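Flosport to Supply 300 Irnell Training Chairs to Cárdenas Learning Center

NINAMLEY, Oct 28, 2025 – Flosport, a supplier of furniture for classrooms and meeting rooms, will provide 300 Irnell training chairs to the Cárdenas Learning Center in Ninamley. Delivery starts next month and will be made in three stages so that evening classes can go on while the rooms are changed over.

The center runs courses in bookkeeping, first aid, English and office software. Its rooms are set up in rows for one class and in small groups for the next, and staff have been moving stacking chairs by hand between sessions. The old chairs have no armrests and no wheels, and many of them date from the opening of the building.

Cárdenas tried out a small number of Irnell chairs in July. Instructors used them in daytime classes and filled in a short form at the end of each week. The forms asked about comfort over a full session, noise when a chair is moved, and how long it took to clear the floor.

"We had classes where people were standing up at the back after an hour because the chairs were hard," said Apolinar Barrera, operations manager at the Cárdenas Learning Center. "With the new ones they stayed in their seats. The other thing was the noise. The room under our biggest classroom used to hear every chair."

The Irnell has a mesh back and a padded seat on a metal base with casters. Flosport will supply it to Cárdenas in black only. Casters for hard floors will be fitted before delivery, and a set of spares will be left at the center. Seat pads can be replaced on site with a screwdriver.

The first stage covers the two large classrooms on the upper floor. The second covers the small classrooms and the testing room. The third covers the staff meeting room and the ground floor rooms that are rented out on weekends. Flosport will assemble the chairs at its own warehouse and take all packaging away on the day of each delivery.

Old chairs in usable condition will be offered to local clubs and schools. Groups that would like some can leave their name at the front desk of the center, and chairs will be given out in the order that requests come in. Groups must arrange their own transport. Chairs with cracked seats or bent frames will go to a scrap metal dealer.

The agreement includes a five-year warranty on the frame and the back. Seat pads and armrests are covered for 3 years. Flosport will also make one inspection visit a year, at which casters and fixings are checked and worn parts are changed. The price was not disclosed.

Courses will run as scheduled during the changeover. Students who need a particular type of seating should tell their instructor before their next class.

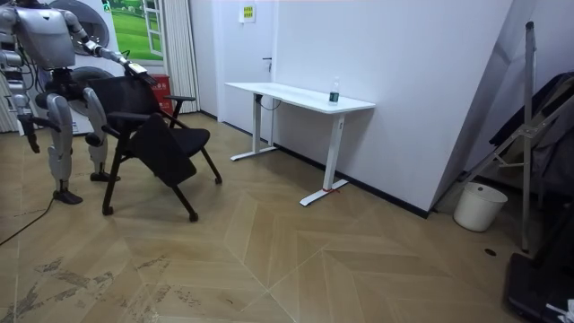 Flosport sells the Irnell chair to training centers, colleges and companies directly and does not require a minimum order. The tall back is dark mesh, the padded seat is black like the rest of the chair, and the thin metal legs end in small casters, seen here on a wooden floor with the seat tilted down toward the front. Buyers can ask for a sample chair on loan before placing an order. Requests for samples, price lists and fabric cards should be sent to the Flosport sales office in Ninamley, which is open Monday through Friday.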